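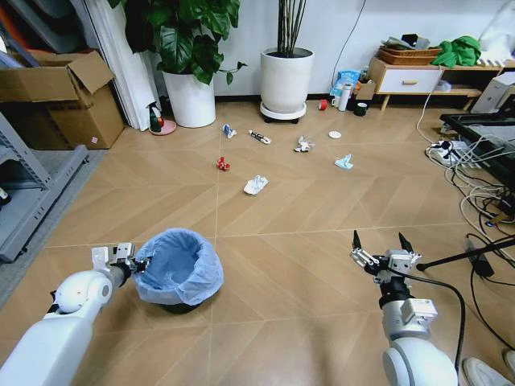

1/14
Trittschall bei schwimmend verlegten Böden. Kurzer Thread, weil die Frage nach dem letzten Beitrag zu Dämmunterlagen mehrfach kam. Es geht um Klick-Beläge auf Estrich im Geschossbau. Holzbalkendecken sind ein eigenes Thema und bleiben außen vor.

2/14
Zuerst die Begriffe. Trittschall ist Körperschall, der durch Begehen in die Decke eingeleitet und im Raum darunter abgestrahlt wird. Gehschall ist das, was man im selben Raum hört. Viele Prospekte werfen beides auf einer Seite zusammen. Eine Unterlage kann beim einen gut und beim anderen mäßig sein.

3/14
Die Kenngröße für den Trittschall heißt ΔLw, bewertete Trittschallminderung, in dB. Gemessen wird auf einer genormten Bezugsdecke im Prüfstand mit dem Normhammerwerk. Der Wert gilt für genau den geprüften Aufbau: Belag, Unterlage, Decke. Anderer Belag, anderer Wert.

4/14
Häufiger Fehler: ΔLw der Unterlage und ΔL des Estrichs addieren. Auf der Packung stehen 19 dB, der schwimmende Estrich bringt laut Nachweis 28 dB, also 47 dB. Nein. Die Systeme wirken nacheinander auf dasselbe Spektrum, und was der Estrich bei mittleren und hohen Frequenzen schon weggenommen hat, kann die Unterlage nicht noch einmal wegnehmen. In der Praxis bleibt meist ein kleiner Zusatznutzen.

5/14
Konkreter Fall aus dem November: Bürogeschoss, Projekt Storkinthorpe, Estrich schwimmend, darauf ein Klick-Belag in Holzoptik. Beschwerde aus dem Geschoss darunter, Rollgeräusche von Stühlen und Schritte. Der Bauherr wollte die Unterlage gegen eine dickere tauschen.

6/14
Ich habe davon abgeraten. Dick heißt weich, und weich heißt bei Klickverbindungen Bewegung in der Fuge. Die Profile brechen dann zuerst an den Stirnstößen, bevorzugt dort, wo gerollt wird. Der Kennwert dafür ist die Druckfestigkeit CS in kPa, bei dynamischer Belastung zusätzlich DL25. Den Wert DL25 sucht man auf vielen Datenblättern vergeblich.

7/14
Pendo Mosoti hat vor Ort gemessen, ich habe nur ausgewertet. Auffällig war eine schmale Überhöhung im oberen Frequenzbereich, und das nur in zwei Achsen. Bei einer zu schwachen Unterlage hätte ich ein gleichmäßiges Bild über die Fläche erwartet.

8/14
Ursache: Schallbrücken am Rand. Der Randdämmstreifen war vor dem Verlegen bündig mit dem Estrich abgeschnitten worden, danach ist Spachtelmasse in die Fuge gelaufen. Damit ist der Estrich starr an die Wand gekoppelt. Eine einzige solche Stelle kostet mehr, als jede Unterlage wieder hereinholt.

9/14
Richtige Reihenfolge: Estrich, Randstreifen stehen lassen, spachteln, Belag verlegen, erst dann den Überstand abschneiden. Steht in jedem Merkblatt. Wird trotzdem laufend anders gemacht, weil der Streifen beim Spachteln stört.

10/14
Saniert wurde auf 25 laufenden Metern. Sockelleisten ab, Fuge freigeschnitten, Reste abgesaugt, Streifen neu gesetzt. Dauer: zwei Arbeitstage. Verwendet wurde der Randstreifen von Poltilent in 7 mm. Ein anderes Fabrikat gleicher Dicke hätte es auch getan, der lag eben im Lager.

11/14
Bei der Gelegenheit die Sockelleisten prüfen. Eine Leiste, die fest auf den Belag gepresst und an die Wand geschraubt ist, bildet wieder eine Brücke – kleiner als die über den Estrich, im Raum selbst aber gut hörbar als Knarzen. 1 mm Luft oder eine weiche Lippe genügt.

12/14
Zum Gehschall. Hier hilft flächenbezogene Masse in der Unterlage, also mineralisch gefüllte PU-Matten anstelle von PE-Schaum. Nachteil: Gewicht und Preis. Nakari und Fuchs haben beide eine schwere Variante im Programm. Unterschiede beim Gehschall habe ich zwischen den beiden im Direktvergleich nicht gehört, Messwerte unter gleichen Bedingungen liegen mir nicht vor.

13/14
Bei Fußbodenheizung den Wärmedurchlasswiderstand mitrechnen, und zwar Belag plus Unterlage. Obergrenze für die Summe ist üblicherweise 0,15 m²K/W. PE-Schaum kann einen großen Teil davon verbrauchen, bevor der Belag überhaupt liegt. Schwere Matten schneiden hier besser ab.

14/14
Prüfreihenfolge bei Beschwerden: Randfuge, Rohrdurchführungen, Türzargen, Sockelleisten, dann erst die Unterlage. Für die Randfuge reichen Taschenlampe und Fühlerlehre.

Nachtrag, weil gefragt: Vollflächiges Verkleben senkt den Gehschall deutlich, den Trittschall nach unten verbessert es in der Regel nicht. Und nicht jeder Klick-Belag ist dafür freigegeben. Verlegeanleitung lesen, Klebstoff vom Hersteller bestätigen lassen, schriftlich.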